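Pre-run safety checklist, liquid handling table, with my comments
Bromport student robotics club – the Endomach project

I'm putting my comments under each item because the bare checklist we inherited was two pages of "OK / not OK" and I kept finding boxes ticked by people who had clearly never looked. Read it once all the way through before your first shift. After that you can skim to the items and ignore me.

Who can do this check: anyone who has sat through the arm session with Farzad Kermani. If you missed it in January, ask him, he runs it again whenever there are enough of you to make it worth booking the room.

PART A – BEFORE POWER

1. Emergency stop is on the bench, within reach of whoever is running, and pressed in.
OK / not OK
Comment: OK. Pressed in, please! I have walked in twice now and found it released with the power strip on. Start from stopped, always.

2. Base bolts tight, no rocking.
OK / not OK
Comment: OK. Put a hand on the base and push it in four directions. You're feeling for a click. If you feel one, stop the check there and write it in the book.

3. Cables: no pinches, no bare spots, enough slack for the full reach.
OK / see comment
Comment: See comment. Slack is good, but too much slack is its own problem. A loop that hangs low can catch the lip of a beaker on the way across. With the power off, move the arm by hand through the far left and far right positions and watch the lowest point of each loop the whole way. If it comes lower than the fingers, tie it up a notch and do both ends again. Don't tie it tight to the wrist joint or you'll be shopping for a new cable.

4. Chairs pushed back from the table.
OK / not OK
Comment: Fixed during check. Rolling chairs drift, people lean on them, somebody's knee hits the table leg and there goes your calibration. Push them right back to the wall.

5. Bags, coats and sweaters off the table and out of reach of the arm.
OK / not OK
Comment: OK. Hooks are by the door.

PART B – GRIPPER

6. Fingers clean, both tips whole, nothing stuck in the slots.
OK / not OK
Comment: OK. Run a fingertip along the inside of each one. Ours are rough to begin with, so you're looking for a chip or a ridge that wasn't there last time. Dried dye counts as dirty. Warm water, soft brush, no solvent (we lost a set to acetone last year and I'm still a bit sore about it).

7. Fingers open all the way and close evenly.
OK / not OK
Comment: OK. Open, close, open, five times, at slow speed, with nothing between them. Both should arrive together. Leave them open when you're done and check the wrist camera before you go on, so you know the tips are where the software thinks they are.

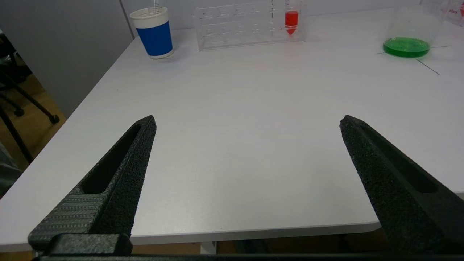 8. Grip force set to the glass setting.
OK / not OK
Comment: OK, but I had to change it. The Betlow team uses the same gripper settings file for their foam blocks and the last number saved wins. Foam force on a glass tube is a bad afternoon. The glass setting is 22 in the force box. Type it in yourself even when it already says 22 – it sounds silly, but retyping makes the controller reload it.

9. Camera mount tight, wires clear of the fingers.
OK / not OK
Comment: OK. Tug gently. If the camera moves, every pick will be off by the same bit and you'll spend an hour blaming the code. Ask me how I know.

PART C – TABLE AND GLASSWARE

10. Table marks are readable and haven't moved.
OK / not OK
Comment: OK. Check the lines against the paper template in the folder. If a mark has peeled or smudged, redo it from the template, and never from memory.

11. Racks sit flat.
OK / not OK
Comment: OK. Press down on each corner. The clear racks are hard to see against a white table in the late afternoon, so tell the person next to you where they are before anyone starts reaching.

12. Every tube and beaker checked for chips and cracks.
OK / not OK
Comment: One tube rejected. Hairline crack near the rim, you could only find it by turning it under the lamp. It went in the broken glass box, which lives under the sink. Not the trash can!

13. Only colored water in the tubes.
OK / not OK
Comment: OK. Food coloring and tap water, that's the rule for every student run. The colors are there so the vision code has something to find and so we can see a spill right away. If the label on a bottle doesn't say who mixed it, pour it out and mix fresh.

14. Paper cups placed out of the arm's path.
OK / not OK
Comment: OK. No drinking out of the cups, even a clean one, even if you brought it. A cup on that table is lab equipment from the second it touches down.

PART D – POWERED, SLOW SPEED

15. One person on the stop, one person on the laptop. Nobody else inside the floor line.
OK / not OK
Comment: OK. If there's only one of you, there is no run. Go do some documentation, we need it badly.

16. Safety glasses on.
OK / not OK
Comment: OK after a reminder. Glasses go on before power, and yes, that includes whoever "just popped in to watch."

17. Dry run with nothing in the gripper.
OK / not OK
Comment: OK. Full path, slow speed, finger over the stop. I like to do it two times. Listen as well as look, because the elbow has a sound it makes when it's unhappy and you'll learn it fast.

18. Held tube test: one tube in the gripper, move over the target beaker, pause, check.
OK / not OK
Comment: OK. The pause is the important part and it's the one people skip. During the pause you want to see three things: the tube isn't sliding in the fingers, the cables are behaving, and the beaker is where the mark says it should be. Keep your hands off the table while you look. If you need to nudge something, press the stop first, nudge, get out, release.
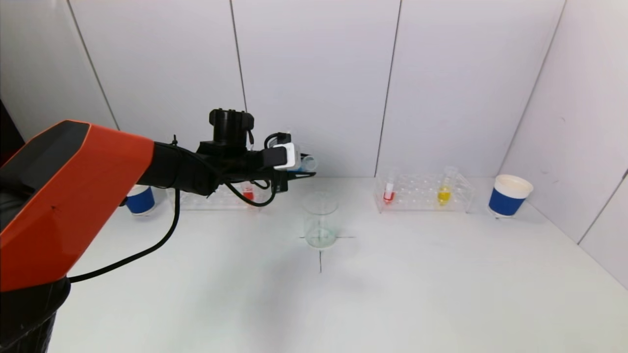

19. Stop button tested while the arm is moving.
OK / not OK
Comment: OK. Press it mid-move at slow speed. The arm should hold its position and keep its grip. If it ever sags, that's the end of the session, and you call Farzad before you touch anything else.

20. Speed limit confirmed before the first recorded run.
OK / not OK
Comment: OK. The cap for student runs is 148 on the controller scale. It will let you type a bigger number. Please don't.

PART E – SHUTTING DOWN

21. Gripper empty, arm parked, stop pressed, power off at the strip.
OK / not OK
Comment: OK. In that order.

22. Liquids poured out, glass rinsed and racked upside down.
OK / not OK
Comment: OK. Yellow stains the racks if you leave it overnight. Red is worse.

23. Cycle counter written in the book.
OK / not OK
Comment: OK, 3,470 at the end of this check. The Moradi people who service the arm ask for it every time, and I'm tired of guessing.

LEFT OVER FROM THIS CHECK

– Cable loop near the wrist: check the lowest point again after the first session with the new path.
– Separate settings file for Betlow. I've asked. I'll ask again, with cookies.
– We're down to one spare tube of the long kind. Order more before the open house.
– The paper template is getting soft at the corners. If anyone has a laminator, come find me.

Result: passed with comments, items 3 and 8 to be looked at again next time. If you spot something I missed, write it in the margin of the paper copy and put your initials by it, and I'll add it when I type up the next version.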